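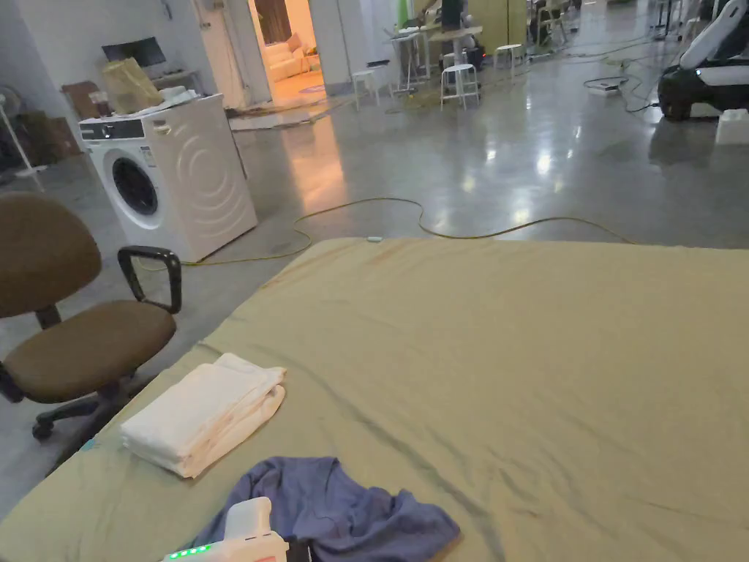 Towels come out stiff and kinda sour smelling — hard water?

Posted in Laundry & Linens

Ute Haberkorn
Moved out to Sultmont in August, well water. Towels were fine at the old place. Now they dry like cardboard and smell musty the second they get damp. White ones are going gray too. Using the same detergent, the cap filled to the line, plus softener every load. Front loader, warm wash. Tried double the detergent, no change, maybe worse. Do I need a whole water softener or is there somthing cheaper? Got quoted 600 for one and that's not happening this year.

qudah_mike
Stop the softener. Seriously. It coats the loops and then they don't soak up anything. And doubling the detergent in hard water just leaves more gunk behind.

What I do:
Hot wash, no detergent, cup of white vinegar in the drum.
Then hot again with half a cup of washing soda. Not both at once, they cancel out.
Extra rinse. 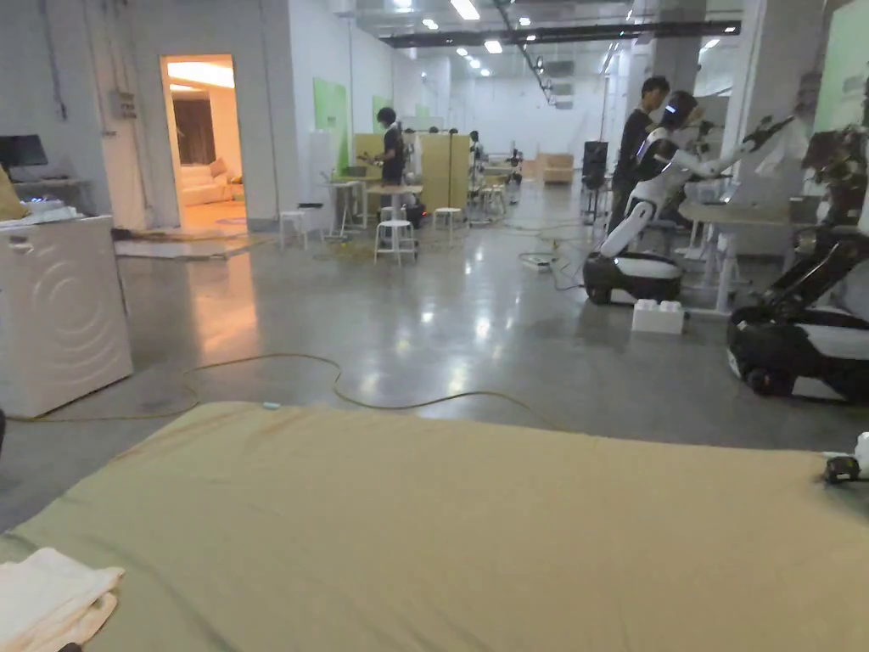

Might take 2 rounds if it's been building up since August. After that go easy, half the detergent you use now, and shake each towel hard before you hang it or dry it. Leave the washer door open between loads too and pull the rubber seal back, wipe in the folds. Half the time the smell is in there and not the towels. Mine was disgusting.

Drovmont Dee
get a test strip first, they're cheap. we had iron, not just hard water, and vinegar did nothing for the gray. Ended up with a rust remover made for laundry — check its ok for your machine. NO bleach if its iron, sets the stain

Ute Haberkorn
Ok ordered strips. Did the vinegar one last night, softer already but still gray. Will try the soda tonight. Seal was gross, thanks I guess

Stukidov
just buy new towels lol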